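Fixing an agent that freezes in doorways

If you train navigation agents in simulated houses, sooner or later you will meet the doorway freeze. The agent crosses a room beautifully, reaches the threshold, and then stops. Or it turns left, turns right, turns left again, and burns the rest of its step budget rocking in place. Ours did this for most of May, and finding the cause was so much fun that I wanted to write up the whole procedure.

I'm assuming you already have a trained policy, a simulator that can replay an episode from its log, and a navigation mesh you can rebuild yourself. We use our own wrapper, Zoëga, but nothing below depends on it.

Step 1. Collect the failures

Run an evaluation batch with logging switched on. We ran 3,000 episodes, and 882 ended in a timeout. Don't look at the average score yet! Pull out the timeouts and save the last pose of each one: position, heading, camera tilt, and the collision flag.

Step 2. Plot where they end

Draw the final positions on the floor plan. If they are scattered, you probably have a general exploration problem and this page won't help you much. If they pile up in little knots at the doors, keep reading. Nanna Vídalín made our first plot, and the knots were so tight she thought she had plotted the same episode over and over.

Step 3. Replay from the agent's own camera

Go back into the house and look at what the policy was given. A top-down map makes every door seem generous – from the agent's camera, a door post can take up the middle of the view, with wall on one side and the next room on the other.

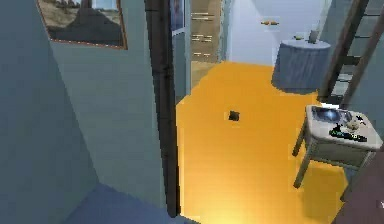 Step through the final stretch one action at a time and write down three values at each step: the action chosen, the distance moved, and whether the simulator reported a collision. What you want to find is a forward action with almost no distance moved and no collision. That combination is the fingerprint of this bug. The agent asked to go forward, the simulator quietly clipped the move, and the policy was never told.

Step 4. Compare the two radii

Your agent has a body radius in its own config. The navigation mesh was baked with a radius too, and they are often set in different files by different people. In our case the mesh radius was larger by 5 centimeters. Most doors were wide enough to hide it. At the narrow ones, the walkable strip pinched down to nearly nothing, and any approach a bit off center got stuck against an edge that no camera could see.

Print both numbers at startup and stop the run if they disagree. Kai-wen Lau added that check for us in one line, and I wish we'd had it from the start.

Step 5. Rebuild the mesh and check the thresholds

Rebake with the correct radius, then look at the step height setting. A change of floor covering at a door can come with a small change in height, and a strict limit will split the mesh into islands. Ask the pathfinder for a route between every pair of neighboring rooms. Any pair that comes back empty needs a look.

Step 6. Make the clipping visible

Set the collision flag whenever the distance moved is less than half of what was requested. Do this even if the new mesh solves everything. Preben Gunnlaugsson argued for leaving it out and I was half convinced, but a retrained policy with the flag learned to back up and try again, and it was a joy to watch.

Step 7. Rerun the same episodes

Use the same seeds and the same start poses. Test the old policy on the new mesh first, then retrain. If you change both together you can't tell which one helped. For quick checks we keep a fixed set of 1,000 episodes that all pass through at least one door.

One warning before you move to hardware: a policy trained on the clipped mesh may have learned to lean into door posts, as sliding cost it nothing. On a real base that means pushing on the woodwork. Keep the speed limit low and someone at the stop button for the first door runs.

Last updated November 2022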